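Home Posts Notes Tags About

Bin walls in the collision model 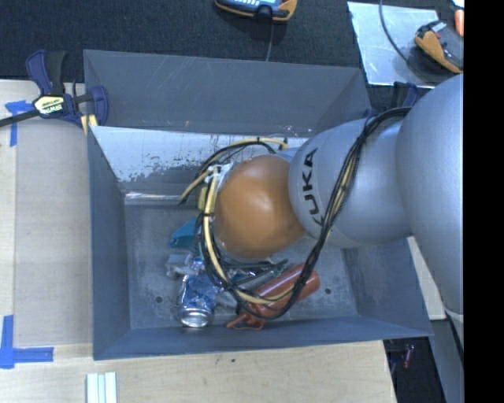

Zoia Antoniuk wrote in to ask why the planner doesn't just treat the bin as five boxes and be done with it. I did that until August. The walls are flared, so vertical boxes either block reachable grasps near the rim or leave a gap at the base.

The bin is now a convex decomposition with 17 pieces. I replayed 304 logged queries against it. Two still fail, both on wrist approaches close to a corner. Cables remain a padded capsule on the last links, which is crude. Next job is moving the padding value out of the source and into the config.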